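Brellow Toy Workshop > Guides > Making > Shape sorter and peg stand

How to make a foam shape sorter and a peg stand

Posted November 2023 by Heather Farquharson

A shape sorter is a block with holes in it and a set of pieces to go through or into the holes. Most of the ones in the shops are wooden boxes. Foam is easier to cut at home, quieter on a hard floor and light enough to post. The stand is a separate job and you can leave it out, but it is useful if you want the pegs to stand upright next to the block instead of rolling about.

What you need

A slab of dense foam, 62 mm thick
A craft knife with new blades
Hole cutters in two or three sizes
Thin card for templates
A soft pencil or a chalk pencil for dark foam
Plastic tube or rod for the pegs
An offcut of board for the stand, and paint if you want it
Two short screws
Fine sandpaper

Choosing the foam

Press your thumb into it. If the dent stays, the foam is too soft and the holes will lose their shape. The sort sold for lining tool cases is fine. We get ours from Leckie as offcuts, and the colour is whatever they have that month. Bright colours show the edges of the holes better than black does.

Marking out

Draw each shape on card and cut it out. Lay all the templates on the slab before you mark anything and move them until there is at least 9 mm between neighbours. Less than that and the foam between them will tear. Put the biggest shape down first, then the star, then fill in along the edges with small round holes.

Stars are the fiddly ones. A five-pointed star with long thin points is hard to cut and the points of the piece snap off. Make the points short and fat.

Cutting

For the round holes, press the cutter down and twist it slowly. Don't rock it. If you want cavities and not holes that go right through, wrap tape round the cutter at the depth you want and stop there.

For the star, cut from each point inwards with the knife upright. Go down 5 mm at a time and follow the same line on each pass. Change the blade when it starts to drag. Lift the waste out with tweezers and trim the bottom flat.

An irregular hole is cut the same way. Melahat Demirtaş cuts hers freehand and then makes the piece to fit the hole, which saves a template.

Making the pegs

Cut the tube to length with a fine saw and a mitre box. Round over the top edge with sandpaper so that it is comfortable to hold, and finish with a finer grade for a matt surface. A peg should drop into its hole without pushing. If it sticks, sand the peg and leave the hole alone.

Making the stand

Cut a base and a taller piece for the back, and a flat plate for the front. Bevel the front edge of the plate. Put one screw on each side of where the peg will stand, and keep the heads level with the surface. Two coats of black paint, then leave it for a day.

Setting it out

Use a tray or bin with sides so that loose pieces stay in reach. Put the stand towards the front and the block behind it and to one side.

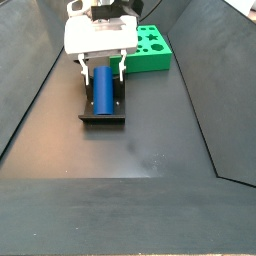

Blue peg upright on the black stand, with the green block behind and to the right.

Start with one peg and one hole. Once that is easy, add the star piece, then the rest. Thirty minutes is plenty for a first go.

Looking after it

Wipe the foam with a damp cloth and let it dry flat. Keep it off windowsills, as strong sun makes it crumbly. Small pegs are not for children under three.

Next guide: Felt counting mats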